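Oct 4, 2020

I started writing this one in my head back in May, on the bus home, and it has been sitting there ever since getting longer and longer. So pour yourself something. A few of you wrote to ask what I do all day now that the new line is in at the laundry, and whether I still have a job (I do, thank you for worrying!), and I promised I would get to it properly.

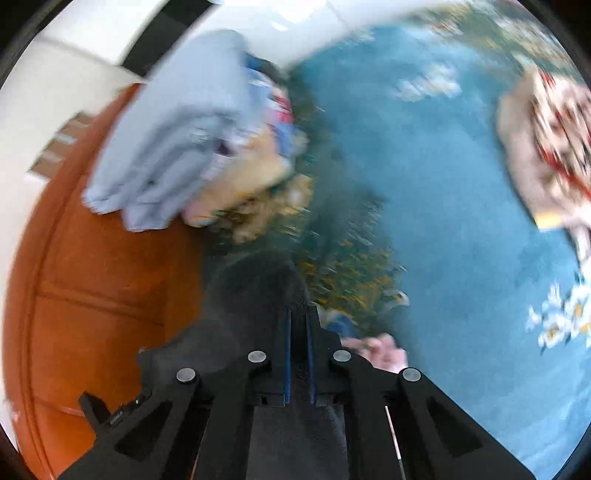
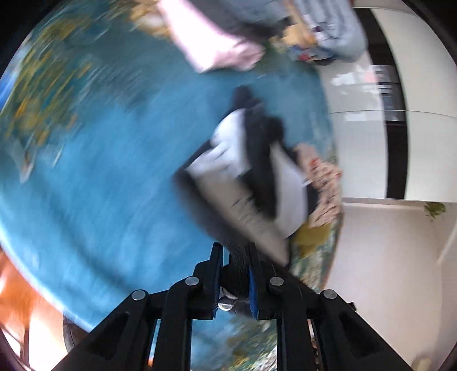
When I came to Loltlow, the sorting room was where every new person began, and most of us stayed a good long while. Bags came down the chute, you opened them, you pulled things apart and you sent them off in the right bin. It sounds dull and some days it was, but you learned cloth there. Look at the heap of clothes by that blue carpet, with the light blue piece folded at the front and the reds and creams all jumbled in behind it. My hands want to go straight in and start making piles. That is twenty years of habit, and it is the very habit the Fovach line was bought to take over. It picks one item at a time off the belt and sends it down one of 40 lanes, and it does this all night if you let it.

The first weeks were hard, I won't pretend otherwise. We used to stand across the table from each other and talk, and I knew everything about everybody's kids. Then the table went out and the belt came in, and two of us were put at the far end by the reject bin, where the noise is worst. I missed the table more than I missed the work. I still do, a little.

What changed my mind, or half changed it, was my shoulder. I used to go home and not be able to reach the top shelf for a glass. On a heavy day we now put 876 bags through, and I lift maybe the odd one that snags. Amândio Abreu, who trained me and who complains about the machine from the minute he gets his coat off, told me at lunch that he has started playing tennis again. He said it like he was confessing something.

The part I like best these days is the reject bin. Anything the line can't make up its mind about comes to us — a sleeve turned inside out with a sock balled up in it, a duvet cover that has swallowed half the load. You get to be curious again. I keep a notebook of the strange ones, and the Planinent people, who look after the software, come by and copy out pages of it.

I do worry about who comes after us. They took on no new sorters this year, and the two young ones who would have started at the table went over to the Baptista site to drive instead. Good jobs, better paid than mine was at their age, but they won't know linen from a blend by feel, and I'm not sure where a person would go to learn that now. I asked my supervisor and she said she'd think about it. I've asked her twice more.

Next time I'll write about the night shift, and the soup.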